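Clernetti Twin Bench Kit, 2 arm set w/ grippers

In stock. Ships from Patmont warehouse, Monday thru Thursday only.

Two arms, two grippers, one controller, one pedestal. For small parts handling at a regular table. Cables, cords, bagged goods, soft stuff, light pieces that need one hand on each end. Sold as a full kit, we do not split kits so please don't ask for a left arm only. Spare grippers are on the Fahy parts page.

What's in the box
Left arm and right arm, silver-grey housings
2 gripper modules, white, black fingers already mounted
Controller and power cord
Pedestal w/ hardware bag
Cable ties (use them, see below)
Printed quick start. Full manual is a download

Reach per arm is 95 cm. Set up the pedestal centered on the near side of the table and both arms get to the middle with plenty of overlap, which you want for handoffs and for two-ended holds. Back corners of a deep table are a stretch, pull your parts forward.

Fingers are the narrow style. Good on thin items. A short connector can be pinched at both ends at once with the grippers nearly touching, and thats the job most people buy this kit for. Wide fingers sold seperately, same mount, 4 screws, hex key is in the hardware bag.

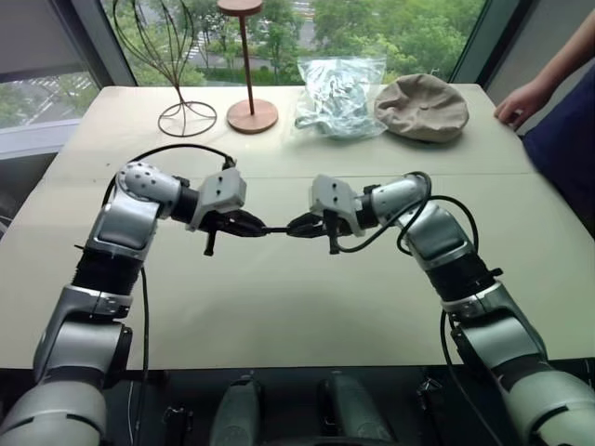

Cable runs are external on this model. Leave slack at the wrist and elbow, enough for a full turn, then tie off lower down the arm. Too tight and you'll pull a plug on the first big move. Too loose and it snags. Internal routing only on the Novau version, different price, longer wait.

Software
Same package as the single arm kit. Teach by hand or load positions from a file. Both arms run off one program, or each on its own if you're doing separate jobs. Mirror mode copies a left arm path to the right arm, saves a lot of time on setup. Check the mirrored path at slow speed before running full. Please.

Updates free for 2 years from ship date. After that its a yearly fee, ask sales.

Table and space
Flat top, no wobble. Two tables pushed together is fine if they're level with each other. Plain matte top is best, shiny tops give the vision add-on trouble. Keep the area between the arms clear at power on, they both go to home position and they go there first thing. Stop button goes where the operator can reach it without leaning across.

Not for food. Not for wet areas. Not for outdoors.

Warranty
Arms 2 years, grippers one year, fingers are a wear item so no coverage. Keep the foam and the outer carton, returns without orignal packing get a restock charge. Crushed corner on arrival, take a photo before you open it and send it in same day.

Questions we get
Can I mount it to a wall? No.
Can I add a third arm? Not on this controller.
Will it run on a laptop? Yes, wired connection, not wifi.
Does it come assembled? Arms yes, pedestal no. Plan on an afternoon with one helper, the arms are heavy.

Call or use the quote form for pricing. School discount available, need a purchase order. Quotes requested before noon go out same day except Wednesday.

Related: Fahy wide finger set, Fahy spare gripper module, Novau internal cable version, pedestal only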